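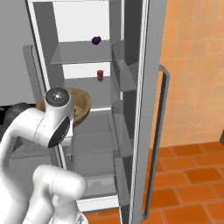 Clerken freestanding larder cupboard

The Clerken is a tall kitchen cupboard for dry goods, jars, baking equipment and everyday dishes. It stands on its own plinth and is not fixed to neighboring cabinets, so it suits kitchens with a chimney breast, an uneven wall or a run of units that stops short of the corner. Every Clerken is made to order in our Rurness workshop.

Construction

The frame and doors are solid oak. The back is oak-veneered board, set into a groove on all four sides and screwed to the center rail. Drawer boxes are dovetailed at the front and back. We do not use plastic edging on any part of the cupboard, inside or out.

Doors hang on solid brass butt hinges, three to each door. They open to a little past a right angle as standard. If the cupboard will stand beside a wall, tell us which side and we will set the handles so that they clear it.

Sizes

The standard Clerken has two doors above and two drawers below. Width, height and depth can all be changed. Shelf thickness goes up on wider cupboards, and above a certain width we add a center upright – we will show this on your drawing before you commit to anything.

Please measure the ceiling height in at least two places. Older houses often vary from one end of the room to the other, and the cornice needs clearance so the cupboard can be stood upright during installation. It can also be supplied without a cornice.

Interior

Adjustable shelves, oak, on brass pegs
5 spice racks, door mounted
Fixed marble shelf at worktop height (optional)
Cutlery insert for the upper drawer (optional)
Vegetable drawer with slatted base, in place of the lower drawer (optional)

The door racks are deep enough for standard spice jars and small bottles. Larger oil bottles should go on the main shelves.

Finish

Choose from clear oil, hard wax or paint. Painted cupboards have an oak interior unless you ask otherwise. The Irker range of paint colors has 32 shades, and we can also match a color from a sample card. Samples of the oil and wax finishes are sent on offcuts of the same oak used in the cupboard.

Oiled oak darkens over the first year, more so in a sunny room. Wipe up spills promptly and re-oil the marble shelf surround when it begins to look dull. Painted surfaces need only a damp cloth and mild soap.

Handles

Cup handles and round knobs are made for us by the Ó Dubhghaill foundry in brass, aged brass or iron. Unlacquered brass will change color with use. You can supply your own handles if you prefer – send them to us before the doors are drilled.

Price and ordering

The standard Clerken in clear oil starts at $1,557. Paint, marble and changes of size are quoted separately. We ask for a 20% deposit once you have approved the drawing, and the balance is due before delivery.

Delivery

The cupboard travels in two sections, with the cornice wrapped separately. Two people will carry it in and assemble it in the room of your choice. Let us know about stairs, narrow halls and parking when you order. Packaging is taken away the same day.

Matching pieces

Clerken plate rack
Clerken open dresser
Rurness kitchen table
Rurness bench, with or without back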